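Open Lab Wednesday: Frequently Asked Questions

The Drosivier robot lab opens its doors to the public one Wednesday in August. These are the questions we get most often at the front desk.

When does it start?
Doors open at 11:30. The demonstrations run in turn through the afternoon, and you can join at any point.

Do I need a ticket?
Entry is free, but we ask you to book a slot on the Drosivier website. Groups from schools should write to us first so we can set aside a slot for them.

What will I see?
The main demonstration is Flulum, our project on household tasks. A robot arm works with toy kitchen items while a member of the team explains what the software is doing. Talks are short and leave time for questions. 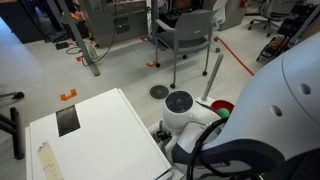 How close can visitors get to the robot?
Visitors stay behind a line set by the staff member running the demonstration. The arm can move without warning, even when it looks parked, and its reach is longer than most people expect. Please watch your feet as well. There are cables in the work area, including a thick black one that loops across the front of the arm, and the orange tape marks on the floor should be left where they are. Strollers can be parked in the hallway.

Why a toy kitchen?
It is light and easy to move, and it has the basic parts of a real one — a sink, a faucet, a burner and a counter. Soft items are also kinder to the equipment when something gets dropped.

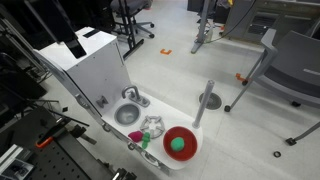 The Flulum kitchen, with a green ball in the red pot and two plush pieces by the burner.

Will the robot get it right every time?
No. Flulum is research, and failed attempts are part of the day. If the robot misses, the team may reset the items and try again, or stop and talk through the error.

Can I drive the robot myself?
Not the arm. There is a practice station called Luvis in the room next door, where you can try the same controls on a screen. Turns last 2 minutes when there is a line.

Is it suitable for children?
Yes, with an adult. The room gets loud at times.

Can I take pictures?
Yes, without flash. Please ask before photographing other visitors.

Where do I park?
Use the Boiko lot behind the building. The entrance code is 63, then the pound key.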